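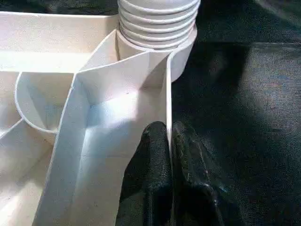 Section 2. Before You Order

Read this section before you ask anyone for a quote. Gotimia sells the Jinness gripper kit as ready to run. Treat that as a claim to be tested.

1. Pick the worst part you plan to handle. Thin walls, curved surfaces and deep pockets tell you more than a plain block will. Suppliers like to demo with plain blocks.

2. Ask for a trial on that part, with the fingers you would be buying. A video of some other finger set doesn't count.

3. Have the trial run 44 times without anyone touching the part between cycles. Write down every miss, including the ones the sales rep calls setup errors.

4. Price the whole cell. The quote normally covers the arm and gripper. It leaves out spare fingers, the wrist camera cable, the mat, guarding and training. Put each on its own line.

5. Budget two spare finger sets for the first year. The brochure says one is plenty. We have not seen any numbers behind that.

NOTE: The Thevar software license renews every January, whatever month you bought it. Ask for a prorated first year in writing.

CAUTION: Do not test grip force on a part you need to keep. Start at the lowest setting and work up.

6. Hold back part of the payment until the cell has run at your site for around 2 weeks. If the supplier refuses, get a second quote from Jerasar before signing.

Send completed trial sheets to Felicidad Belmonte, Purchasing. Sheets without a miss count will be returned.

Revised 26 September 2019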